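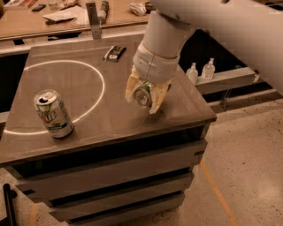

Salivary stones in the submandibular gland: an interview with Dineo Mtshali

21 July 2026

Stones account for most cases of obstructed flow in the submandibular gland, and for many years the usual answer to a large one near the hilum was removal of the whole gland. Dineo Mtshali, an oral and maxillofacial surgeon at the Hudbridge clinic, has reviewed the records of 63 patients treated there with a gland-preserving approach. The review covers stones in the proximal duct and at the hilum. Stones near the duct opening were excluded.

Mtshali describes the typical history as swelling under the jaw at mealtimes that goes down within an hour or two. "The patient often dates it precisely. They will tell you which meal it was," she said. "What they don't report is pain between episodes, unless there is infection. If the pain is constant I start thinking about something else."

Ultrasound is the first study at Hudbridge. A stone shows as a bright echo with a shadow behind it, and the duct upstream is usually widened. Very small stones can be missed, and cone beam CT is added when the ultrasound is negative and the history is convincing. Mtshali does not order sialography routinely. "It gives a good map of the duct, but you are injecting contrast behind a blockage. In an acutely infected gland it is contraindicated."

The choice of procedure depends on size, mobility and whether the stone can be felt through the floor of the mouth. Small mobile stones are taken out with a basket through a sialendoscope. Larger palpable stones at the hilum are approached by an incision in the floor of the mouth, with the endoscope used afterward to check for fragments. The lingual nerve crosses under the duct and has to be identified and held aside before the duct is opened.

"Most of the operating time goes into the nerve," Mtshali said. "Opening the duct and lifting out the stone is short. I tell trainees to find the nerve first, even when the stone is sitting right under the mucosa and looks easy."

Of the 63 patients, 15 had temporary numbness of the tongue on the operated side. Mtshali attributes this to traction. In 2 patients the gland was later removed for repeated infection. Both had long-standing disease, and the glands showed chronic inflammation with fibrosis and loss of acini.

She is cautious about reading too much into those figures. The review was retrospective, follow-up was uneven, and patients who did well were less likely to come back. "Someone with no symptoms has no reason to drive in for an ultrasound. So we know more about the ones who had trouble. I would not quote a recurrence rate from this."

Asked about gland function after stone removal, she said that swelling and symptoms are poor guides. A gland that no longer swells may be draining freely or may have stopped producing much saliva. The clinic has begun measuring flow on both sides before and after surgery, using a collection method worked out with Xaba, a laboratory service in the same district. Those measurements started in December and are not part of the review.

Duct stents remain a point of disagreement. Mtshali used them early in the series and has largely given them up, except where the duct wall is torn – a loose stent is uncomfortable and can itself set off inflammation. She leaves the incision in the duct open, or stitches its edges to the mucosa to form a new opening farther back.

Aftercare is plain: fluids, massage of the gland from back to front, and sour foods once the wound is comfortable. Antibiotics are given if there was pus at surgery. Patients are seen again for an ultrasound and a check of tongue sensation.

Mtshali still removes the gland in some cases, mainly for multiple stones within the gland tissue that cannot be reached through the duct. "It is a sound operation with known risks, including the marginal mandibular branch of the facial nerve and a scar on the neck. I discuss it with every patient at the first visit, and a few prefer it."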